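Flirkell Learning Center
Minutes of the Staff and Parent Advisory Meeting
3/29/22

The meeting opened at the Plarnia Road site. The lead tutor chaired and the office manager took notes. The minutes of the February meeting were approved with one change: the reading group moved to the small room, and the earlier version had it in the front room.

1. Enrollment

The center has 113 students on the books. Most of the new ones are middle school math. The chair said that evening slots are close to full and that weekend mornings still have room. Families asking for evenings will be offered a weekend slot first and put on the waiting list if they turn it down. A parent asked if siblings could be booked at the same hour. The office manager said yes where the subjects allow it, but it has to be asked for at sign-up, as moving one child later usually means moving several others.

2. Summer schedule

Two drafts were handed out. Draft A keeps the school-year pattern of one-hour sessions through the summer. Draft B runs longer morning blocks and closes the center in the afternoon. The tutors preferred Draft B. Parents at the meeting were split — working parents said a morning block is hard to get to, and others liked having the afternoon free. It was agreed to run Draft B for elementary students and keep Draft A for high school. The algebra review course will run for 4 weeks. Dates will go out by email once the building lease office confirms the closing days.

3. Reading assessments

The center has been using the Filip screening sheets since the fall. Tutors reported that the sheets work well for the younger grades but take too long with students who tire easily. It was agreed that the screening may be split over two visits. The tutor should write on the front of the sheet where the first visit stopped. Results will still go home in the same folder as before. One parent asked for a plainer cover letter with the scores explained in words. The reading lead will write a new one and bring it to the next meeting.

4. Homework club

Attendance has been uneven. Some afternoons the room is crowded and on others only a few students come. The chair proposed asking families to sign up a week ahead. There was discussion about whether this would put off the students who need it most, who tend to come at the last minute. It was agreed to try sign-up for Tuesdays only and leave the other days as drop-in. Snacks will continue. Peanut products are still not allowed anywhere in the building.

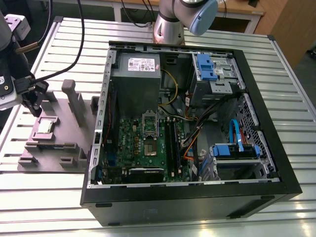 5. Budget

The materials account stands at $644. The workbook order for the fourth grade has not been paid yet and will come out of that. The quote from Faltance for new whiteboards was higher than expected. It was agreed to hold off and ask for a second quote with the smaller boards — the ones in the back room are the worst and could be replaced first. Tuition rates will not change before the fall. Late payments were discussed briefly. The present policy stays in place, and reminders will be sent by text as well as email.

6. Tutor training

There will be one training evening in the spring, on working with students who have trouble with attention. New tutors must attend. Tutors hired before this school year may attend if they want to and will be paid for the time. The math tutors asked for a separate session on the new state standards. The chair will look into it. Observation visits will be finished before the summer schedule begins, and each tutor will get written notes within a week of the visit.

7. Other business

The parking lot was raised again. Parents are asked not to wait in the fire lane at pickup. A sign will go up by the side door. The lost and found box is full, and anything left in it at the end of the month will be donated.

A parent asked about help with college essays. The center doesn't offer it at present. Item carried over.

Action items

Office manager: email summer dates, second whiteboard quote, parking sign.
Reading lead: new cover letter for screening results.
Chair: math standards session, Tuesday sign-up sheet.

Meeting adjourned.

© 2022 Flirkell Learning Center | Contact the office | Back to top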